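Ullgate bench notebook - July, after lunch

Bench with the lily panels. Continuing from the last entry, which ended with me promising to deal with the tabletop "tomorrow."

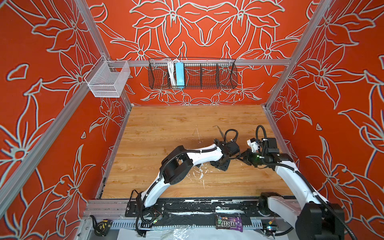 Started on the storage question, as it's the easy one and I wanted to feel good about something. The black wire basket on the back rail has been up for a while and the verdict is in: we asked for compartments, we got compartments, and we use one of them. All the white cables live in the far left slot, jammed in with the light-blue box. The rest of the basket is a very nice view of the flowers.

Proposal, to be ignored at your leisure:
- cables stay on the left, but coiled and tied
- blue box gets a slot to itself so its cord stops knitting itself into the bundle
- next slot, hex keys
- next slot, tape and the marker that works
- the other marker goes in the trash

The little white mesh basket on the rear left corner I'd leave where it is. It's at a good height and it hooks on and off without tools. I wanted it for screws until I remembered what screws do in mesh. Clips, then, or gloves.

Now the tabletop. The white stuff. Opinion in the room is split between paint and glue, and the notebook is no help, the relevant page being a grocery list. Whatever it is, it's spread over the middle of the wood in drips and smears, right where anyone would want a clean surface.

What I plan to try, mildest first:
1. Warm water and dish soap, rag left on for 20 minutes, then wipe along the grain.
2. Plastic scraper, held flat. NOT the metal one. The metal one is how the old bench at Prydderch got its personality.
3. Rubbing alcohol on a small patch at the back, check the finish, wait, check again.
4. Give up and buy a mat.

I have priced step 4 already, so you can see how much faith I have in the first three. Millura does a cut-to-size one in gray, and the order form wants the depth in millimeters. I make it 944 between the front edge and where I'd like the mat to stop. Somebody measure that again before money changes hands - I was holding the dumb end of the tape myself, with my knee.

Small item: there's a bent bit of wire lying toward the back of the table, hook-shaped. Could be a hex key, could be somebody's homemade hook for fishing things out from behind something. I'm not throwing it out. I threw out the last mystery object and it was the only one of its kind in the building. It goes in the hex key slot until claimed.

On the panels. I've gone back and forth. When the box from Gidico was opened I thought there had been a mistake, and I said so, at some length. Lilies the size of dinner plates on red-orange, three walls of it. The plain gray was out of stock, the lilies were on clearance, and here we are. I'll admit they've grown on me. The back wall even lines up, with the two big blooms facing each other across the middle like they're about to start an argument. The sides are more of a free-for-all. You get used to it by the second coffee.

Practical note for whoever cleans them: dry cloth first. If that's no good, damp cloth. No spray cleaner on the print until we've tried it on the offcut, and I believe the offcut is under the sink.

Also still open:
- aluminum rails collect dust on top and in the grooves. An old toothbrush gets into the grooves. A new toothbrush also works but people ask questions.
- need 2 more hooks that fit the rail
- labels for the basket. Paper tags on string, the sticky kind won't hold on wire
- somebody keeps setting mugs on the wood. I know who it is and I'm going to stop

4:15 - soap and rag are laid out on the cart. Kettle's on, for the bucket this time. Starting with the patch nearest the front and writing down whatever comes off on the next page.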